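Early Childhood Education > Course Handouts > Family Engagement

Week 4 handout: Home visits, intake talks and the first six weeks
11 min read
14 shares | 3 comments

Notes for the Monday group, August 5, 2019. Taught by Sorcha Phelan, typed up fast between sessions so forgive the shorthand. Bring this with you next time, we'll mark it up.

Where we are. Last week was transition paperwork, what follows a child from preschool into kindergarten and what gets lost. This week is the people side. Families first, then the teacher-to-teacher handoff, then the case.

1. Why families before forms

Most programs start with the enrollment packet. Parent gets a stack, fills in what they can, hands it back. Teacher reads it in September, maybe. By then she has already formed an opinion of the child from watching drop-off.

What the packet tells you: allergies, pickup names, address, prior care (yes/no).
What it leaves out: how the child settles, who the child talks about, what language the jokes are in, what the parent is afraid of.

The last one matters a lot. Ask any kindergarten teacher about the parent who seemed "difficult" in the fall. Very often it is a parent who had one bad year with an older sibling and was never asked about it.

Term for the test: family knowledge. Meaning what the family already knows about how their child learns. Treat it as data. Write it down the way you'd write down a screening score, with a date and who said it.

2. The home visit

Two models, know both.

Model A, relationship visit. Short, before school starts, no paperwork on the table. Teacher plus one other staff person. Purpose is to meet. You ask about hopes, you listen, you leave.

Model B, instructional visit. Later in the fall. You bring a game or a book, you play it with the child while the parent watches, then the parent plays it. You leave the material behind.

The Murncombe program ran both. They visited 57 families in the first summer on Model A, then offered Model B to the same families after the fall conference. Offered is the word, it was voluntary. Some families said yes to the first and no to the second. Fine. Record the no without a comment next to it. I have seen files with "uncooperative" written in the margin because a mother worked nights.

Before you knock:
- call first, in the home language, and confirm the day before
- offer a library, a park bench, the school if they'd rather not have you in the house
- two people always
- no clipboard
- know how to say the child's name. Practice in the car

During. Sit where you're told to sit. Accept the glass of water. Speak to the child first if the child is in the room, most adults walk right past. Opening question we use: "Tell me about her." Then stop talking. Fergal Doherty, who trained half the visitors at Murncombe, counts to ten in his head after asking it. People fill silence with the good stuff.

Do not ask "does he know his letters." You will find out in the first week. What you do by asking is tell the parent what you care about, and they'll spend August drilling flash cards with a four year old.

After. Write your notes within the hour. Not in front of the house. Three lines is enough: something the child likes, something the parent said in their own words, one thing you promised. If you promised something, do it before school opens. A bus schedule, a phone number, whatever. Broken small promises are remembered for years.

3. Things that go wrong on visits

Older sibling translating. Avoid if you possibly can. It puts a ten year old in charge of adult news. Book an interpreter, use the district phone line, reschedule if you must.

Visitor talks too much. The usual one. If you come out knowing less than you said, bad visit.

Visit turns into a crisis. Family tells you about an eviction or worse. You are not a caseworker, but you're the one in the room. Carry the referral card, hand it over, ask if they'd like you to make the call together. Then tell your supervisor that same day. Mandated reporting rules are in the Week 2 packet, reread them.

Visitor judges the house. We will do the bias exercise on this in class, bring your own story, everybody has one.
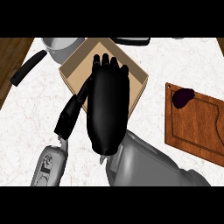
Fig. 1. Black robotic hand over an open cardboard box (computer rendering)

4. Handoff between teachers

So the family has told somebody at preschool all this. How does it get to kindergarten?

Usual answer, it doesn't. The preschool is in another building or under another agency, the kindergarten roster isn't final until late, teachers don't know each other's names. Tiduvham had this problem exactly. One elementary school taking children from nine different preschools and home day cares, no shared form, no shared calendar.

What they did, in order:

First summer: put all the pre-K and K teachers in one room for a day. No agenda except lunch and swapping classroom schedules. People laughed about this but the schedules were the useful part. Pre-K teachers had no idea kindergarten had a 35 minute whole group block. K teachers had no idea the kids had been choosing their own centers all year. Put those side by side and you can see why the first month is rough.

First fall: classroom visits, each direction. Pre-K teacher sits in K for a morning, K teacher sits in pre-K. Substitutes paid for by the district. This is the piece that gets cut when money's tight, fight for it.

Second summer: the one page profile. Known there as the Navden sheet. Front side is filled out by the preschool teacher with the parent sitting next to her. Back side is blank for the kindergarten teacher to write on after the first two weeks, and then it goes BACK to the preschool. That return trip is what most districts skip. A preschool teacher who hears how her kids are doing will fill out next year's sheet a lot more carefuly.

Numbers for the case, you'll need them below. Year one of the sheet, 339 children entering kindergarten in the area. 69 came with a completed front side. 18 sheets made the return trip with something on the back.

Those are not great numbers. They published them anyway, to their own staff, which I give them credit for.

5. What goes on the sheet

Front, five prompts only:
- Likes to be called
- When upset, this helps
- Can do this really well
- Family wants you to know
- We're still working on

Wording was argued over for a whole spring. "Still working on" replaced "areas of concern." It's not just being nice. Teachers who read "concern" first went looking for the concern. Also note the order, strengths come before the hard stuff, and the family line sits above the teacher's.

No scores on the sheet. Scores travel separately. When both were on one page people read the scores and skipped the rest.

Consent. Parent signs, parent gets a copy, parent can cross out anything. Remember this for the short answer, it comes up every term and people forget the cross out part.

6. First six weeks

Quick timeline, copy into your planner.

Week 1. Read every sheet before day one. Learn the names. Photo wall of families at child height, ask for pictures on the visit.
Week 2. One positive contact per family. Phone, text, note in the bag, whichever they picked. Must be about that child and specific. "Great week!" doesn't count.
Week 3. Write the back of the sheet. Two sentences.
Week 4. Return sheets. Call the preschool teacher about any child you're puzzled by, she's probably seen it before.
Week 5. Invite families in for something short. Twenty minutes at drop-off, child shows parent one activity. Have a repeat at pickup for those who can't do mornings.
Week 6. Look at who you haven't talked to. There is a list in your head of parents you've spoken to five times and another list you've never spoken to at all. Make the second list on paper and start at the top.

7. Reading

Ó Gríofa, chapter 3, "The Child Between Two Buildings." Dense for the first few pages, push through. Key argument: schools talk about whether children are ready, and rarely about whether the school is ready for these particular children. She's tougher on elementary principals than I would be. Come ready to agree or disagree with her on curriculum alignment, the part where she says pushing K material down into pre-K gets called alignment when it's only moving things earlier. Alignment has to run both ways. Play and choice time should go up into K as well.

Skim the appendix. Skip the part on funding formulas, it's out of date.

8. Case for next session

You are the new early learning coordinator at Tiduvham. You've got the year one numbers from section 4. Budget for one change only. The three proposals on the table:

Paid planning hour for preschool teachers to complete the sheets with parents.
A part time person to carry and track the sheets between sites.
Moving the whole thing online.

Write one page. Pick one, say who you'd talk to before deciding, and say what you'd expect to see change in the numbers and by when. Also say what you would NOT be able to tell from the numbers. Last year nearly everyone picked online and nearly everyone forgot about the home day care providers who don't have a work computer. Just saying.

Typed, name at the top, bring two copies, you will trade with a partner.

9. Odds and ends

Role play groups same as last week. If your partner dropped the class see Fergal at the break, he has the list.

Observation hours: forms are due signed. Unsigned ones go back to you and I won't chase.

Somebody asked whether a video call counts as a home visit for the practicum log. One may, if the family asked for it. Write that in the notes column.

Interpreter guest is confirmed for next session so please have one question ready about working with an interpreter, how to seat people, where to look, that kind of thing. Look at the parent, by the way. Not at the interpeter.

Filed under: Family Partnerships, Kindergarten Transition, Handouts
3 comments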